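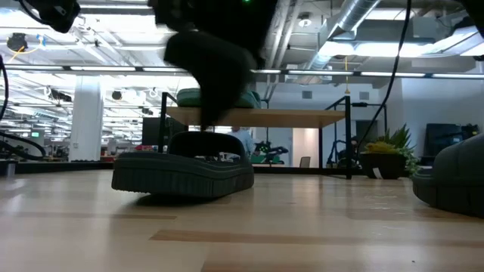 Search news Enter keyword Go

Jan 26, 2019
By Xinyi Yan

Grellis Takes Hard Look at Slide Sandal Claims Before Summer Orders

CLURNESS - Grellis, the independent footwear retailer, said it will no longer repeat suppliers' comfort claims for slide sandals on its shelf cards or website. The change covers every slide in the summer range, including the dark green Ornen pair.

"Every slide we are offered is supposed to feel like a cloud," said Xinyi Yan, who buys casual shoes for Grellis. "I have worn a good many of them to the mailbox and back. They feel like sandals."

Suppliers sent Grellis 20 styles for the coming season. Of those, 10 came with a leaflet promising relief for tired feet, and 7 of the leaflets gave no source for the promise. Grellis asked for one. The replies were mostly more leaflets.

The new shelf cards will stick to what a shopper can check by hand: how thick the sole is, whether the edge is grooved or smooth, how wide the strap is and whether it adjusts. Words such as "recovery," "therapeutic" and "energy return" are out unless the maker can back them up in writing.

Yan is also doubtful about thick ridged soles, a selling point for several brands this year. "Grooves along the side look sturdy, and people like them," she said. "They tell you very little about grip. Turn the shoe over and look at the bottom."

Grellis has ordered 900 pairs across the range, a smaller order than last summer's. Sizes will be whole numbers only. Customers between sizes are advised to try both, with bare feet, on a hard floor.

The Ayala store will carry the full range. The Clurness store will carry the green and black pairs until August, when whatever is left goes on the sale rack.

Press inquiries: Xinyi Yan, Grellis, Clurness office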